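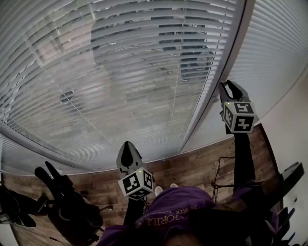 Blind cleaner and fitter wanted, part-time, Plumevholm building

Brametti looks after the inside of office buildings: floors, glass, blinds and small repairs. For the Plumevholm building in Brostivdale we are searching for one person who will take over the care of the blinds and of the glass walls behind them. The post is free from September. Reference for your letter: 221.

About the place

Plumevholm is an office building with four floors. Many of its rooms are separated from each other by glass, so that daylight reaches also the inner part of the building. The people who work there like this very much, but they also want to close the blinds when they have a meeting or when they need to look at a screen. The blinds are therefore moved many times a day by many different hands, and they suffer from it. Slats become bent, cords become knotted, and dust collects faster than anybody would think. Until now the floor team did the blinds when some time was left. We wish to change this and give the work to one person who knows it well.

In most rooms you will meet the same kind of blind: horizontal, white, with thin slats and thin cords.

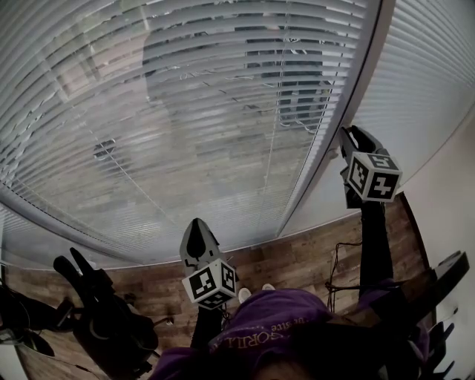
White blinds in front of the glass, plank floor underneath

What you will do

Dusting of all blinds according to the room plan, from the top to the bottom, first with closed slats to one side and then to the other.

Washing by hand where dusting is not enough. We do not take the blinds down for this except when the stain is old or greasy, for example near the coffee corners.

Cleaning of the glass and the white profiles. Please note that the glass shows every strip you forget as soon as the lamps are on.

Changing of slats, cords and end pieces. The spare parts come from Omerović and you will order them yourself, up to 62 euros per order. Above this sum you ask the office first.

Adjusting of blinds that hang crooked or do not stop where they should.

Wiping the floor along the foot of the glass after you have finished. The wood floor must not receive standing water. You work with a cloth that is well wrung out and you dry the planks directly afterwards.

Keeping the room plan up to date. It is a simple table on paper, in which you write the room, the date and what was done. Drawings are welcome if words are difficult.

Three times a year we also clean the ventilation grilles in the ceilings. A colleague helps with this, because one person must hold the ladder.
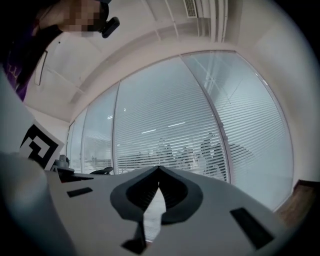

Glass partition with blinds, ventilation grille in the ceiling

The rooms with glass partitions need a little more patience than the others. People are working on the other side and they notice every movement. We ask you to knock, to say in a few words what you are going to do, and to come back later if it is a bad moment. Some tenants prefer that their blinds are left exactly in the position in which you found them. This is written in the room plan with the letter P, and we take it seriously.

Whom we are looking for

You do not need a diploma. Experience with blinds, curtains or shop windows is useful, but we have also had good colleagues who came from a bakery or from a hospital kitchen. It is important for us that you have calm hands and that you can work for a long time at the same thing without hurrying it. A thin slat which has been pulled too quickly keeps the fold for ever.

You should be able to stand on a ladder and to work with raised arms during a good part of the shift. If this is a problem for your shoulders, please tell us before the trial shift. There is other work at Brametti for which we also receive letters gladly.

You should understand simple spoken English, because the tenants come from several countries and this is the language of the house. Your grammar does not need to be better than ours. 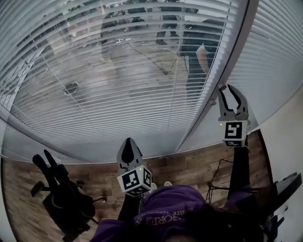
Slats partly open, with the thin cords running down

Hours and conditions

The contract is for 48 hours per month, divided into shifts of four hours. The shifts begin at 6.30 in the morning or at 16.00, and we make the plan together with you one month ahead. There are no night shifts.

The contract is for one year, with the possibility to stay afterwards. The first month is a trial period, fully paid. Work shoes, gloves, knee pads and the ladder are given by us. We pay the bus ticket inside Brostivdale – for parking we unfortunately have no place.

During the first two weeks you will go together with a colleague who has cared for blinds in our other buildings. You will learn how to change a cord without taking the whole blind from the wall. This needs practice, and it is normal if the first ones take half a morning.

How to apply

Please write us a short letter, by post or left at the reception of Plumevholm, with the reference 221 on the envelope. We would like to read:

– what work you have done until now, also unpaid work at home
– which shifts are possible for you, the early or the late ones
– from when you can begin
– a telephone number and the hours when we may call

A photograph of yourself is not necessary, and please do not send original certificates.

We accept letters until the end of June. In July we invite some applicants for a trial shift of two hours, which is paid also. You will clean one blind, change one slat, and have time to ask us questions. Everybody who has written receives an answer, also when it is a no.

Brametti, building care, Brostivdale office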